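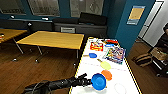 Furkbridge Community Hall
Long Table and Tableware: Monthly Check, with Comments
Month: July
Time started: 8:10 a.m.
Time finished: later than hoped

How to fill this in: write OK, FIX or GONE next to each item. Comments go underneath. "Fine I guess" has been used on eleven previous sheets and is no longer accepted as a result.

PART A. THE TABLE

A1. Table stands level, no rocking
Result: OK
Comment: Leaned on all four corners. It held. The folded coaster under the back leg has been promoted to a proper rubber foot, and I would like it noted that the coaster served us well.

A2. Top clean, no sticky patches
Result: OK
Comment: One patch of what I will call jam. Removed with warm water and some effort.

A3. Yellow-and-black tape on the edges, stuck down, no lifted ends
Result: FIX
Comment: Holding along the long sides, but one join has started to curl and will catch a sleeve sooner or later. Pressed it flat with my thumb, which is a repair lasting until lunch. Please cut out the bad bit and put down fresh tape. Wipe the edge first this time. Tape applied over crumbs is mostly attached to crumbs.

A4. Tape still easy to see
Result: OK
Comment: You could see it from the parking lot. People walk into the table anyway.

A5. Nothing heavier than the posted limit
Result: OK
Comment: The card says 80 pounds. The card does not say "80 pounds plus one adult changing a light bulb," so please stop reading it that way.

PART B. PLATES AND LIDS

B1. Blue round plate: rim smooth all the way around
Result: OK
Comment: Ran a cloth around the rim and it didn't snag. Still the favorite. There is only one, and I have stopped pretending the children will take turns with it.

B2. Orange round piece: no cracks, lies flat
Result: OK
Comment: Lies flat. The inventory has it as "plate" on page one and "lid" on page two. I have looked at it for some time and can see both sides of the argument. Until somebody finds a container it fits, count it once, on whichever page you reach first.

B3. White round plate: no chips, easy to find
Result: FIX
Comment: No chips. Easy to find is another matter. A white plate on a white table is a fine way to lose a plate, and last month it was marked GONE by someone who had, by my reckoning, put the clipboard down on top of it. Suggest a placemat in any color at all.

B4. Plates put away at closing
Result: FIX
Comment: The shelf is four steps from the table. I measured it with my feet.

PART C. PADDLES

C1. Pale yellow paddle: head firm on handle
Result: OK
Comment: Firm. Twisted it both ways and got nowhere.

C2. Blue paddle with tan handle: head firm, no rough spots
Result: OK
Comment: Smooth. The kitchen group calls these spatulas and the games group calls them bats, and both groups have them on their wish list for replacement. We will be buying one set. They can discuss it.

C3. Paddles washed between groups
Result: FIX
Comment: See above. If it has been a bat at ten it needs soap before it is a spatula at noon. There is a sign. I will make a larger sign.

PART D. PRINTED THINGS AT THE FAR END

D1. Red-and-yellow printed piece: corners sound, no staples
Result: OK
Comment: Bright as ever. No staples found.

D2. Colorful illustrated one: pages or cover not torn
Result: OK
Comment: Purple, blue, yellow and a lot going on. Nothing torn. Looking at it before coffee is at the inspector's own risk.

D3. Red flat item: stored dry
Result: OK
Comment: Dry. Please decide whether this lives on the table or in the Buschmann cabinet, as the cabinet list says cabinet and the red item disagrees.

D4. Small loose items
Result: FIX
Comment: There is always a small blue something back there. Anything smaller than a bottle cap goes in the Mumitz tub, lid on, before the toddler group arrives. Ask about it later. Tub first.

PART E. SUPPLIES

E1. Hand wipes
Result: FIX
Comment: The Clotinano carton held 1000 when it came in. It is now a very light carton.

E2. Edge tape, spare roll
Result: GONE
Comment: The empty core was left in the drawer, neatly, where a roll would be.

E3. Pens for this form
Result: GONE
Comment: Completed in crayon. Typed up afterward.

TO DO BEFORE THE NEXT CHECK
Tape for A3, with wiping
Placemat for B3
Larger sign for C3
Wipes
Pens, on a string

Sheet goes in the green binder, newest in front.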